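3.2 Container type and sorting behavior

The second part of the study dealt with the containers themselves. Households in the Brellville sample had told us in the first round of interviews that they owned more storage than they used, and that the pieces left unused were most often the opaque ones. We therefore compared three kinds of desktop organizer: an opaque box with a lid, an open tray, and a clear upright container with internal dividers. All three were offered to every household for a period of 7 weeks, and participants were free to place them wherever they wished, provided that the surface chosen was one they used daily.

Small items were recorded at the close of each week using the categories set out in the Panditz inventory form. Over the whole period 2,743 placements were logged. A placement was counted when an item had been put into a container and was still there at the weekly check; items resting against or on top of a container were entered separately and are not included in the totals given here. Long, thin articles such as rulers, letter openers and loose divider strips proved hard to assign, as they often crossed more than one compartment. The coders were told to enter these under the compartment that held the lower end.

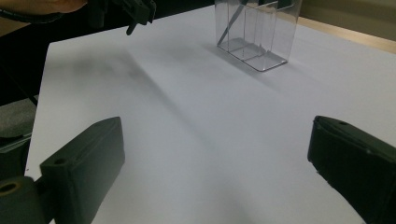

Figure 2. Clear container with internal panels on a white tabletop.

The choice of surface had a larger effect than we had expected. On dark or patterned tabletops, participants described the clear container as "busy" and tended to move it to a shelf by the second or third week. On plain white surfaces it stayed in place longer, and several participants remarked that it took up less room to the eye than the opaque box, although the two had the same footprint. The same participants were also more likely to leave the area in front of the container free of other objects. We did not ask them to do so, and the instructions made no mention of the space around the organizer.

The dividers were used unevenly. In the first week most households filled one or two compartments and left the others alone. By the fourth week a rough order had usually appeared, with writing tools kept apart from paper goods and a single compartment given over to items that had no other home. This last group grew steadily. It was present in all three container types, but in the clear container it was noticed sooner and emptied more often – in some homes on a fixed day, usually Thursday. Participants using the opaque box reported that they had forgotten what was in it.

Two limits should be noted. The clear container was supplied in one size only, and 30 households said that it was too tall for the place they had in mind. In addition, transparent walls show dust and fingerprints, and the time spent wiping them was not measured. A follow-up under the Yurt project will offer a lower model and will ask participants to keep a short cleaning record.

3.3 Labels

Half of the households received printed labels in addition to the containers. The labels were blank, and participants wrote their own wording. Use of the labels was high on the opaque boxes and low on the clear containers, where most were left in the envelope.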